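Anyone using the Flekura finger kit for produce? Worth it or should I stick with the stock gripper?

Posted by Jordan Lockwood in Small Shop Automation

Hi all, long-time reader, first time asking something. My wife and I run a little grocery with a pickup counter, and we're looking at getting one arm to pack fruit orders into baskets in the early morning before we open. I've been going back and forth with a sales guy at Arnuria for weeks now. They'll sell us the arm with a plain parallel gripper, and then for another $400 there's the Flekura finger kit, the long thin fingers that bolt on in place of the short pads.

What I can't figure out from the brochure is whether the long fingers are any good on mixed stuff. Our orders are a few apples, a couple of lemons, maybe a mango, and people put limes and chilies on there too. The demo video they sent me was nothing but oranges, all the same size, sitting in a neat row. My counter has never looked like that in its life.

The other thing is baskets. We use the plastic kind with slots in the sides and I don't want to change them because we own a mountain of them. Is that going to be a problem? And is the setup something a normal person can do? I can change a faucet, put it that way. Thanks in advance!

Dorothy Crabtree

Jordan, I've had the Flekura kit on our arm since April and I'd buy it again, but let me tell you what you're getting into so you don't spend your first week cursing like I did.

The good part first. The reach is terrific. With the short pads our wrist kept wanting to go down into the basket along with the fruit, and the software would see the rim coming and stop dead (safe, sure, but you end up standing there in your slippers at 5 a.m. hitting resume). The long fingers let the bulky part of the gripper stay up top while the tips do the work down below. For apples, oranges and pears, I have almost nothing to complain about. Lemons are fine too once you turn the grip force down a notch.
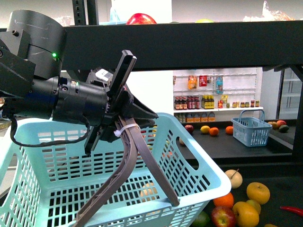

Limes are a pain, though, and chilies are worse. Anything small and slick wants to shoot out sideways if the tips don't land square on it, and I gave up on chilies completely. We toss those in by hand at the end, takes two seconds. Mangoes depend on the mango! A firm one goes fine, a ripe one I wouldn't trust it with, and I'd say the same for soft pears.

About your baskets, keep them. Slotted sides are OK, but you have to go into the settings and put the rim height in yourself, and measure it at the handle end as well as along the side. I left it on the default and the fingers kept coming down right on the rim. Also put something grippy under the basket. Mine used to creep along the counter a little with every bump until the arm was dropping pears next to it, and I thought the whole thing was broken. A piece of shelf liner fixed it.

Setup took me one long evening, and most of that was the calibration routine, where you pick and place the same piece of fruit over and over. Don't use your nice apples for it. If you can change a faucet you can do this. The bolts are the easy part, and the manual is decent except for page 8, where the drawing has the fingers on backward. I wrote to them about it and got a very sweet reply and the drawing is still backward.

Oh, and tie your cable up with some slack in it! Run the wrist through its whole range by hand before you turn it loose.

Kieran Clegg

stock gripper is fine, save your money. we do boxes and jars and never needed anything else

Samah Bensaid

I think Kieran's right for boxes, but loose fruit is a different animal. We tried the short pads for a month and they bruised our pears.

One thing to add to what Dorothy said: ask Arnuria what replacement tips cost before you sign. Ours were rated for 1,000 hours and I changed the first set well before that, because the ends had worn smooth and it started fumbling lemons it used to get every time. You can buy the tips without the rest of the kit, but it's not on the price list, you have to ask.

I'd also ask for a trial. They let us have the fingers for a couple of weeks before we paid, and I packed real orders with them, lumpy ones and all. Bring your own basket if they only offer you a showroom visit. Their showroom ones are shallower than what most of us use and everything looks easy in them.

Jordan Lockwood

Thank you Dorothy and Samah, super helpful. Chilies by hand is no problem at all, we only sell a few. I'm going to ask about the trial and the tips today, and I'll take one of our baskets along if I have to drive out there. Dorothy, what did you end up using for the grip force on lemons?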